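Archive Home | Thread Index | Prev | Next | Search

Re: Plernex trial seat, worth the 490?

On the Plernex list a member at Curkcombe wrote:
> Has anybody run the kitchen pack on a Franka yet? Sales
> page says 367 props. We need clutter, real clutter, and
> the quote came in at 2,164 for the year.

Quick one, between meetings. Yes, running it now, trial seat. Counter layout with the arm in:
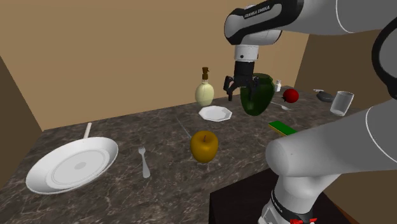
Last changed: January, 8:15 am

Props look decent. Green vase is glossy, glass reads as clear, tomato has its little leaves. Clutter enough for us. Fingers open by the vase there, nothing gripped. Stone texture fine too.

Gripes: docs thin. Grasp settings burried three menus down. Loading took 8 minutes on the Amarasinghe box, less on the Prarna one. Apple and sponge from another view, same setup: 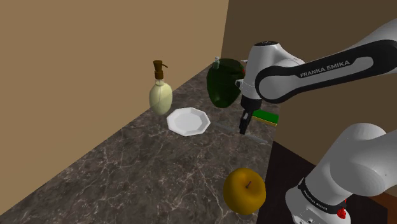 Ashraful Thambiah
Simulation lead

Thin gray utensil by the plate is the one to watch, hard to pick out against the stone. Bad for us, maybe good for you if you want hard cases.

Wouldn't pay for the year yet. Trial first, 490, then haggle. Can send my config tonite if you want it, just reply off list.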